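Ratville Young Reader
Home News World Explainers Puzzles Ask Us
Search this site Type a word Go

What is an official statement?

By Florence Chisholm
November

When something very sad or very serious happens in the world, you may hear a newsreader say, "The government has released a statement." Sometimes several countries put out statements on the same day. This page explains what a statement is, who writes it, and why grown-ups spend so much time talking about the words in it.

What does it mean?

A statement is a short piece of writing that tells people what a government, a company or a group thinks about something. It is called official when the person or office that puts it out is allowed to speak for everyone in that government or group.

If a mayor tells her neighbor over the fence that she is upset about a fire, she is just talking. If her office writes it down and sends it to the newspapers, it is an official statement. From then on, people can quote it and ask her about it.

Many statements are very short. Some are only three or four sentences long. Others fill a whole page.

Who writes it?

Most leaders do not write every word themselves. Governments have a press office, and the people who work there write statements, answer calls from reporters and set up news conferences. The person in charge of speaking to reporters is often called a press secretary or a spokesperson.

Robel Belay used to work in a city press office. He told us that on a busy day he might have 20 minutes to write a first version, which is called a draft.

"You write it, and then other people read it," he said. "A lawyer might read it. Somebody who knows a lot about the subject reads it. I once had a statement of seven lines that went through 15 drafts."

The leader, or someone the leader trusts, reads the last draft and says yes. Then it goes out by email, on a website, or in front of the cameras.

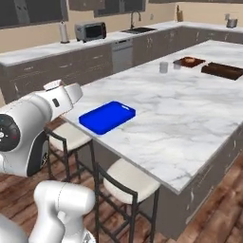 Speed matters in this work, but so does getting the facts right. In the first hours after a disaster, a lot is still not known. A careful press office leaves out anything it has not checked. This is why first statements can sound a little empty. A longer one may follow the next day.

Words you may hear

Condemn - to say very strongly that something is wrong. Governments often use this word about attacks and other violence.

Condolences - a message that says you are sorry someone has died. It is said "kun-DOH-lun-sez."

Solidarity - standing together with people who are having a hard time.

Regret - to feel sorry about something. A government may say it regrets something without saying that it was to blame.

No comment - this means the person does not want to answer. It is not a yes, and it is not a no.

Why do people argue about the words?

A statement shows what a government wants people to know, and also what it decided to leave out. Reporters read it slowly and look for both.

Think about a school where somebody has broken the windows of the chess club's room. The principal sends a letter home that says, "We are sorry about the damage to our building." The chess club might feel hurt. It was their room, and the letter does not mention them. Another family might think the letter was fine. Both can read the same sentence and feel differently about it.

The same thing happens with countries. People who have been harmed often want to be named. They may want the government to say which town they live in, what their religion is, or what language they speak. A reporter may ask the press office why a word was missing. Sometimes the office then puts out a second statement with the word in it, and sometimes it says the first one was enough.

Does a statement change anything?

A statement is not a law. It cannot put anyone in jail or send money to a town that needs it. Those things take other steps, such as a vote or an order from a leader.

Still, words from a government can matter a lot to people who are frightened or sad. Other countries read them too - a friendly statement can help two governments work together, and an angry one can make that harder.

How to read one yourself

Look for who is speaking. Look at the time it was sent, as facts may have changed by the evening. Find the verbs, which tell you what the government says it will do. "We will send doctors" is a promise you can check later. "We are thinking of the families" is kind, but there is nothing in it to check.

If the news makes you worried, you can stop reading and talk to a grown-up you trust. You can come back to it another time, or leave it alone.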